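Datasets > Manipulation > Skatley Small Items

Skatley Small Items: hand-held gripper demonstrations 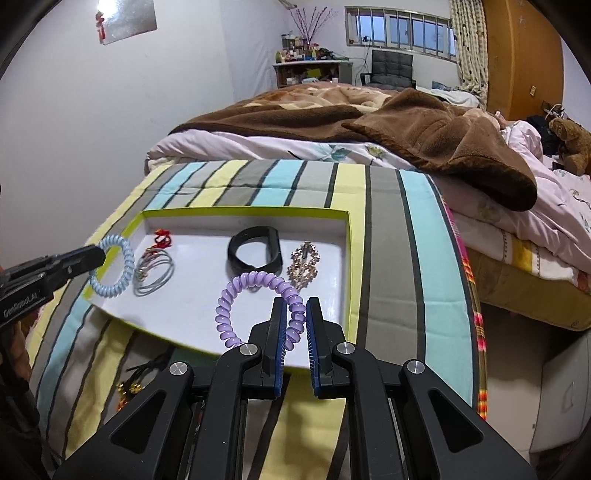

Sorting hair accessories with two hand-held grippers, view from one gripper's camera.

Skatley is a set of short demonstrations for training two-arm policies on light, soft and tangled objects. People did the tasks by hand with a gripper in each hand — no robot arm was used during recording. All sessions took place in homes.

Contents

- 1,792 episodes in total
- 1,493 for training, the rest held out
- one folder per episode, with video from both grippers, jaw opening and gripper pose
- a one-line task text, such as "put the hair tie in the tray"

Loading

Unpack the archive and point the Miltari loader at the top folder. Set `hands=2` or only the right side will be read. Poses are in meters, with the origin at the right gripper's first position.

Known problems

Spiral hair ties are often hidden by the jaws during a grasp. Pose tracking drifts when the camera is close to plain bedding, and those episodes have `drift: true` in the metadata. Lens shading in the corners has been left in — crop it yourself if your model needs that.

Left and right video were swapped in the July upload. Please download again if you have that copy.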